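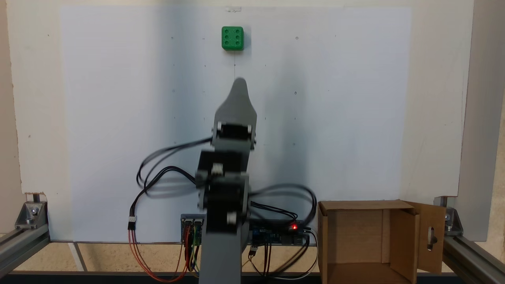 Whiteboards are sold as writing surfaces, and most reviews stop there. I have used mine for the past year mainly as vertical storage behind the desk in the back room, and the writing performance no longer matters to me. What matters is the depth of whatever is fixed to it and how well that fixing holds. The ledge near the top is the part I get asked about. It is small, it takes a single light object such as the green cube with the six holes in its face, and it sits just under a translucent clip on the upper edge, so a sheet of paper and a small part can share the same bit of board. Everything else goes on the desk or in the open cardboard box to the right.

The board came from a clearance shop in Nellport. It measures 990 mm on the long side, which was the limit for the wall between the window and the door. I considered a pegboard first. Pegboard takes more weight, but the hooks project 51 mm and I kept catching them with my sleeve when reaching for cables. A flat board with one shallow ledge leaves the desk usable up to the wall.

Fixing. The ledge went on with double-sided foam tape after a wipe with isopropyl alcohol. Press for 30 seconds, leave overnight, then load it. My first attempt skipped the wiping and lasted until Friday. The second has been up since January and has not crept. If your board has been written on a lot, wipe it twice, as old marker residue is slightly waxy and the tape does not like it.

Clips. I tried two kinds. The metal ones from Urkcombe had a stronger spring but marked the edge of the board. The plastic ones grip less and leave no mark. One sheet is fine, four sheets start to slide. I now print wiring notes on one side of one page, in a smaller font than I would like.

Boxes. I gave up on the Iris drawers for anything in current use. They are good drawers, but a closed drawer hides its contents and I would buy a second bag of the same Phillips screws before opening it. An open carton beside the work gets used. The flaps stay up, I can reach in without looking, and when the cardboard goes soft I replace it with the next delivery box of similar size. The drawers now hold spares only.

Remaining problem: glare. The white surface throws the desk lamp straight back after dark. Moving the lamp to the left helped a little – a matte film might help more, but the tape would have to come off first. I will measure the film at the weekend and see if the offcut I have is wide enough.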